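We use cookies to remember your settings. By carrying on you agree to this.

Can I get a musty smell out of second-hand cotton bedding?
Posted by Zakhar Stetsiuk, 2018-03-20

I've just come home from the Hurnmont flea market with a gorgeous old cotton bedspread and three pillowcases (so pleased with them!) but they smell like a damp cupboard. One ordinary wash at 40 hasn't shifted it. The bedspread has a hand-stitched border I'd hate to ruin. What do you all do?

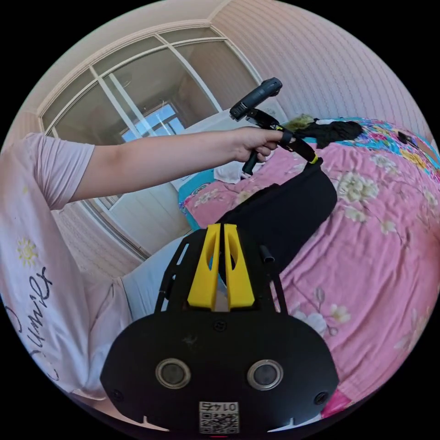 Prirska
Soak it! Put 200 ml of plain white vinegar in a bath of cool water, leave the bedspread in overnight, then rinse well and wash again without softener. Softener coats the cotton and holds the smell in. Dry it outside if you possibly can — a breezy day does wonders, even in March. I rescued 17 old napkins this way last August and they came up beautifully. Test a corner of the stitching first with a damp white cloth, as old red thread can run.

Kotian
tumble dryer, hot, twice. worked for me

Pretutano
Please don't tumble the bedspread, Kotian's way is fine for pillowcases but old stitching can pucker. I agree with the vinegar soak. If there's still a whiff afterwards, shake bicarb over it once it's dry, fold it up loosely for a day and shake it out in the garden. Lovely find, by the way!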